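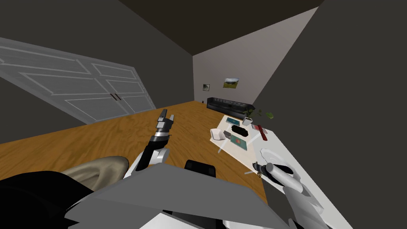 My aunt left instructions. Specifically, she left a manila envelope marked OPEN FIRST, which we opened third, after the fridge and the mail.

She wanted her ashes scattered at Mudgway, off the point, "no fuss, no bagpipes." I had never once suggested bagpipes. Apparently somebody had.

The cremation itself was $2643, and the funeral home gave us an itemized bill that I've read more closely than my lease. There's a $50 charge for "container, temporary." The temporary container is a black plastic box with a label on it, and it has now been on my bookshelf since October, between the dictionary and a dead fern. I say good morning to it. I don't say anything to the fern.

Rochelle Henare at the funeral home was lovely and walked me through the permit, a thing I didn't know existed. You write to the parks office and tell them where and when. They write back in up to 170 days. My cousin thinks we should just go at dawn and act natural. He has never acted natural in his life, and he owns a very bright yellow raincoat.

Meanwhile the catalogs have found me. Someone called Nukis would like to press her into a paperweight. I can also have wind chimes. My aunt hated wind chimes so much that she once took down a neighbor's and mailed them back to him.

The permit came yesterday. It allows 3 vehicles, and there are eleven of us, so now we're arguing about who has to ride with Uncle Pete.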